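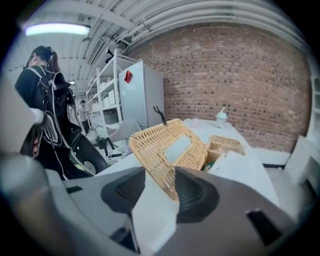

Valter Loureiro objects that a person with a gripper in the hand is too good a teacher: the person sees the whole room, and the tool sees only what is in front of its fingers. We take this objection seriously, and it gives this chapter its first question. How much of a skill remains in the recording when the person is taken away?

The method in this chapter is called hand-held demonstration. A person holds a gripper with two padded fingers and does a task at a table, for example with a woven bag or basket. The camera on the tool records the view. Later, a policy is trained on these recordings and runs on an arm which was never in the room.

The Skalto study, which we follow until the end of the chapter, collected 1,496 demonstrations. After checking, 842 were kept. The most common reason for removal was lost tracking – the position of the tool could not be recovered for part of the path.

Please keep two numbers apart when you read the results. The first is how many demonstrations were kept, the second is how many were used for training one policy.

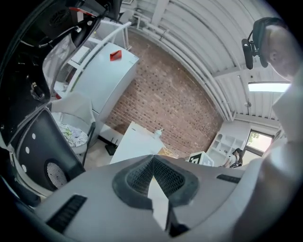

## 6.1 From hand motion to tool path

Let the pose of the tool at time *t* be written relative to its pose at the start. With this choice we do not need to know where the table stands in the room.

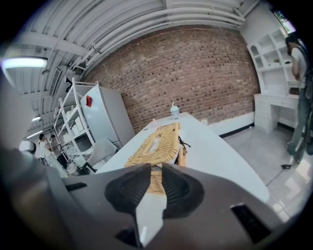 **Figure 6.3.** Hand-held gripper at a woven rattan handbag on a long white table.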